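Budgeting for a second humanoid: what do people forget to put in the plan?

Posted in Equipment and Purchasing, December 2018
2,927 views

gruden_bench

We are a small shop that tests robots on household jobs: putting things on shelves, taking them off, wiping down, loading and unloading. We have one full-size humanoid on legs and I have been asked to write the budget for a second one. The request has to go in by the end of January and covers one year.

The robot itself is easy, I have a quote. What I am bad at is everything else. The first time we bought one I put in the price, the shipping and a spare battery, and then spent the next few months asking for more money. Gloves for the hands, longer cables, a better desk, somebody to come and look at the floor. None of it was large but each one needed its own form, and I was told not to do that again.

The work we want to plan for is reaching and shelf work at a desk. Small organizers, light objects, one arm at a time to begin with. There is some walking between spots but not much.
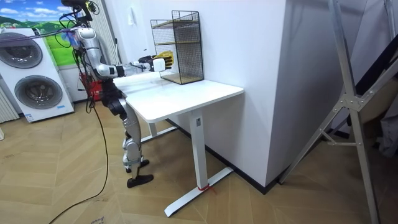

We do all of this in a furnished room and plan to keep it that way, so the budget has to cover furniture as well as machines. I would also like to know whether people buy a second stand and a second set of hands, or share them between two robots. The seller (Sundetard, a reseller) is offering a package with a service plan for 3 years and I can't tell if it is worth having. Their list of what the plan covers is half a page long and most of it is about software updates.

Any real lists would help, even rough ones.

presomen_lab

We went from one to two last year. I kept the list, so this is close to what we ended up paying for, in the order it hurt.

Hands. Budget these as something you use up. Fingers and wrist parts get knocked against shelf edges all day, and a wire shelf is worse than a solid one because a fingertip can go into the grid and catch. We keep one complete spare hand for two robots and have been glad of it. Gloves are cheap, so order a box. We got 80 pairs and they have lasted well.

Cables. Whatever length you measured, add to it. If the cable runs across the floor from the upper body, allow for the robot turning around at least once. Put in money for covers or an overhead run too. We did the overhead run late and it cost more than it would have at the start, because the room was already full.

Stand or lifting frame. Buy the second one. We tried sharing and it meant one robot sat idle every time the other was being worked on - so in practice we had one and a half robots. Check that the frame fits through your door before you order. Ours had to be taken apart in the hallway.

Desk. Get a height-adjustable one and get two the same. If the desks differ by even a little in height or depth you will do your setup work twice. Same for the organizers. Buy several of the same model at once, as these get discontinued and then you are hunting for one that matches.

Floor. If you have wood, ask whoever owns the building before the second robot arrives. We put aside money for refinishing when we leave and have not touched it yet.

Power. Have an electrician look at what else is on the circuit. This was a small bill and it saved an argument later.

Staff time. I would put this at the top if I were writing it again. A second robot took one of our people almost 3 weeks to get to the point where it could do what the first one did. That is salary and it should be in the request somewhere.

On the service plan, ask them two things in writing: who pays for shipping both ways, and whether you get a loaner while yours is gone. Ours said no to the loaner. We bought the plan anyway for one year only.

tidewater44

Do you need legs? For desk work a wheeled base is a lot less money. Just asking.

goel_fixtures

The wheels comment is fair if the robot never leaves the desk, but the post says there is some walking, so I would leave that alone unless the walking can be dropped.

I only do the furniture side. Two things to add to the list above. Fasten the organizers down or budget for clamps, or you will spend a lot of time putting them back in the same spot. And mark the desk height on the leg with tape or a paint pen once you are happy with it, as people bump the buttons.

Also ask for a separate line for small parts, with no item names on it, so you don't need a form for every bolt. Our office agreed to that after the first year. Keep the receipts in one folder.

gruden_bench

Thanks, this is what I was after. The wheeled base was in my first draft and was turned down, so legs it is. I have moved staff time to the top and put in the second stand. I wrote to Sundetard about the loaner and the shipping and am waiting to hear back.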